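Keeping Roll-Up Boards Flat: Storage, Temperature and Cleaning

Equipment notes, Dotthorpe Chess Club newsletter

The club now owns 116 roll-up boards, counting the older set that came over from the Wurdale branch. Most complaints at the spring events concerned boards that would not lie flat. The notes below cover what causes this, how to correct it, and how the boards should be put away. They apply to vinyl only. Folding boards and the silicone mats used by the junior section are covered in a separate sheet.

Why vinyl curls

Vinyl board material is a plastic made flexible by an added softener. When it is held in a curve for a long time, it slowly takes on that curve. The tighter the roll and the warmer the room, the faster this happens. A board stored in a narrow tube on a high shelf over a heater will take a set in a few weeks. The same board in a wide tube in a cool closet may go a full season with little change.

Direction matters as well. A board rolled with the printed side in will lift at its ends when opened, and the outer files or ranks rise off the table. A board rolled with the printed side out will hump in the middle, but the ends stay down. The second fault is easier to live with and usually settles under the weight of the pieces. All club boards should be rolled printed side out.
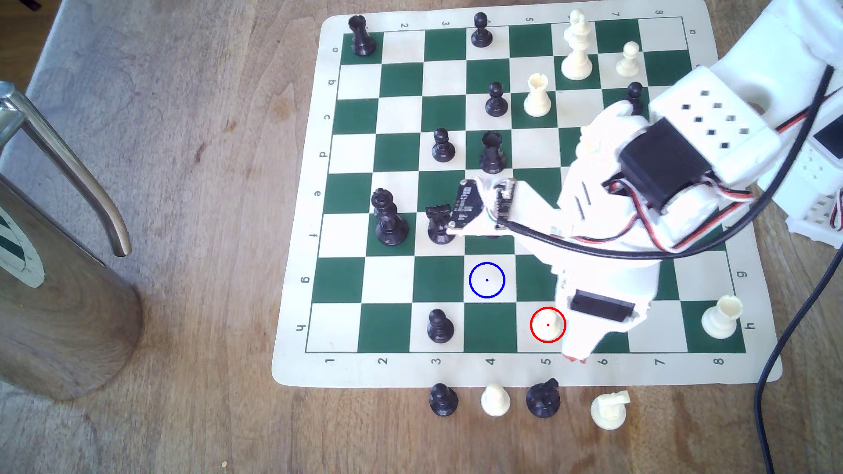 Flattening a curled board

1. Bring the board to room temperature. Cold vinyl is stiff and can crease if forced.

2. Roll it loosely in the opposite direction and hold it that way for five minutes. Do not use rubber bands, which leave a groove.

3. Lay it face up on a smooth table and place a flat weight over the whole surface. A second table top or a sheet of heavy cardboard with books on it will do. Leave overnight.

4. If the corners still lift, repeat the process. A hair dryer on its lowest setting can be used on the back of the board, kept moving, at arm's length. Stop as soon as the material feels warm to the hand.

Do not iron the boards. Two of the Wurdale boards were ironed through a towel, and the ink on the dark squares transferred to the cloth.

Judging whether a board is usable

A slight wave is acceptable for casual play. For rated games the test is mechanical: set a pawn on each corner square and on the center squares, and tap the table once. If any pawn walks or tips, the board goes back in the tube and another is used. Lightweight plastic sets are less forgiving than weighted ones, and the McAlister pieces, which have a small felt base, are the least stable we own.
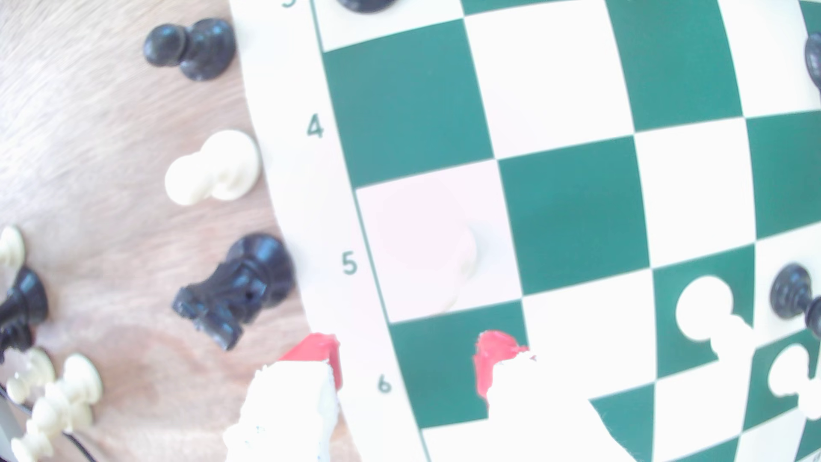
Cleaning should be done twice a year and after any event where food was served. Use a soft cloth dampened with water and a drop of dish soap, wipe with light pressure, then dry with a second cloth before rolling. Pieces should come off the board completely first, laid on their sides on the bare table, the way the black knight and the pawns are beside the green and white board, where they cannot topple onto the playing surface while it is being wiped. Pay attention to the border. The printed numbers and letters sit where players rest their hands, and skin oil dulls them before the squares show any wear. Alcohol wipes remove ink along with the dirt and should not be used. Pencil marks come off with a white eraser. Ballpoint does not come off by any method that leaves the print intact.

Storage from this season

Gebremedhin Ayele has tested two types of tube over the winter. The narrow type we have always used holds a single board tightly. The wider Grolus tube holds three boards rolled together, which gives a looser curve and takes less shelf space. Boards kept in the wide tubes lay flat within minutes of being opened. Boards from the narrow tubes needed the overnight treatment described above.
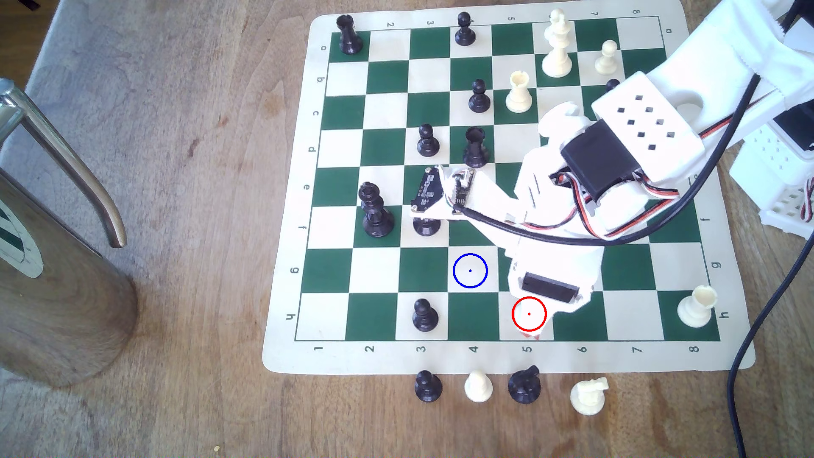
The wide tubes cost more each, but fewer are required, and the order comes to $184 including delivery. It will be placed on 20th April. Until the tubes arrive, boards that do not fit in the existing wide tubes should be stacked flat in the bottom drawer of the equipment cabinet, face to back, with nothing heavy on top. Face-to-face stacking lets the dark squares print onto each other in warm weather.

Members who borrow a board for home use are asked to keep it out of parked cars. Boards on loan should be returned by the end of May for inspection, and any that fail the pawn test will be marked on the back and moved to the practice set.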